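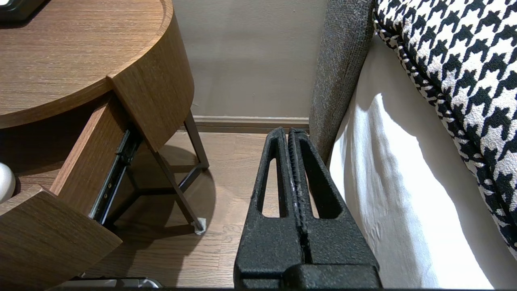 Getting a bedroom ready for the Muvitz tidying arm

Muvitz rents its home arm by the month, and we had ours for 12 days in May. Most of the trouble came from the room. These tips should save you a service call.

Tuck up bed skirts and throws on the side where the arm works. Hanging cloth gets pinched.

Wipe the drawer slides with a dry rag, then open and close each drawer by hand. If it sticks for you, it will stick for the arm.

A curved drawer front is harder to grip than a flat one. Shayne Tautahi at Muvitz told us to teach the pull 2 times, once slowly.

Keep the gap between bed and nightstand clear of bins and trays.

Check the felt pads on metal furniture legs. A nightstand that slides on a wood floor throws off the taught position.

The fingers clean up with a damp cloth. Skip furniture polish, or they lose their hold.

We would rent it again for a guest room, at a lower price.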